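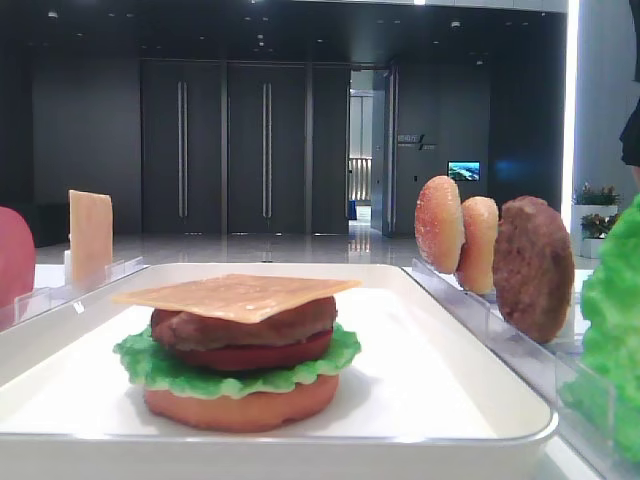 Bianka Virág says the cheese always goes under the patty, and she wrote to me in October to say so. Gerardo Castillo says it goes on top so that it melts over the sides. I've had that argument with more people than I can remember, and I love it every time! So let's start there.

(Wait for the room. Ask for hands — cheese over or cheese under?)

Go through the order on the slide. Bottom bun, lettuce, tomato, patty, cheese, and the top bun still waiting in the rack. Lettuce straight on the bun is my favourite choice of the lot. In a real burger it keeps the juice off the bread, and in play food it gives you that lovely frill poking out all the way round.

Point out the corners of the cheese. A square slice on a round patty is such a simple idea, and children go for it straight away (they turn it, they line it up, they turn it back again). Magdolna Oláh's group at Sundale spent a whole morning on the cheese alone.

Now the racks. I could talk about racks all day, so keep an eye on the clock. Standing the pieces on edge means you can see the face of each one, and a small hand can get hold of it from the top. Compare with a tub, where the flat pieces slide to the bottom and the buns sit over everything. Clear sides help too — you can spot a tomato from across the table.

Tell the Dekel story here. They had 481 pieces of play food in one big box, and Tímea Deák sorted it with the children into bread, green things, meat and "everything yellow". Get the laugh, then make the point: those were the children's own groups, and they stuck to them.

Trays: pick one with a raised rim. Plain white is good, the colours really sing on it.

Activity, 8 minutes. Pairs, one set each. One person calls out an order, the other builds it, then swap. Second go, the caller changes their mind halfway through ("no tomato, please, and two patties"). It gets noisy and that's fine.

Ask afterwards: which piece did you reach for first? Did anyone start with the top bun?

Leave Bianka's question up while people find their seats again, then over to Győző Lakatos for soups.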